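# Zasitz bench top, light gray

A plain work surface for packing, sorting and light assembly, sold by Wynne. The maker calls it "the last top you will ever buy." We doubt that, and we have left the line off our own labels. 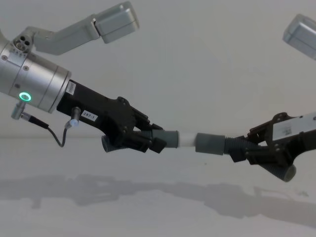
## What you get

One top, light gray, flat across with no lip. Legs are sold separately. The Trondus frame fits, and so do most two-rail frames if you are willing to drill. Fixings for the Trondus are in the box, along with a folded sheet of instructions that skips the part where you need a second person. You need a second person.

## Color

Light gray is the only color we stock. Zasitz also lists a white and a "stone," and the stone sample they sent in February looked so much like the gray that Myfanwy Ifans put them both on the counter and asked customers to pick. They mostly couldn't.

If your walls are pale gray too, expect the line between wall and bench to be faint. Some people like that. I lose pencils either way.

## Claims, and what we think of them

**"Scratch-proof."** No. It resists scuffs from cartons and tubs well enough. Drag a steel vise over it and you'll have a mark - ours has one near the front edge, courtesy of Idris Skyrme.

**"Stain-free."** Coffee wiped off the next morning. Permanent marker faded with rubbing alcohol and then stopped fading. We would call that stain-resistant and leave it there.

**"Holds up to 100 pounds anywhere on the surface."** We believe this over the rails. We would not park a full load on an unsupported corner, and the small print in the warranty suggests Zasitz wouldn't either.

**"Non-roll finish."** This is our least favorite. A tube or a short length of pipe laid on its side will roll on this top if your floor is off level, same as it would on any other. If you handle round parts, buy a tray or hold them.

## Cleaning

Damp cloth, dish soap, dry cloth. Skip the Zasitz spray. We tried it against dish soap on the shop bench and couldn't tell which half was which.

## Warranty

2 years from delivery, against warping and lifting edges. Scratches, heat marks and stains are left out, so read it before you lean on it. Keep the receipt.

## Returns

Send it back within 50 days, undrilled and in the original carton. Once there's a hole in it, it's yours. We'll look at a damaged one if you send photos before putting it together.

Page last checked May 6, 2020. Questions about frame fit go to Myfanwy at the Wynne counter.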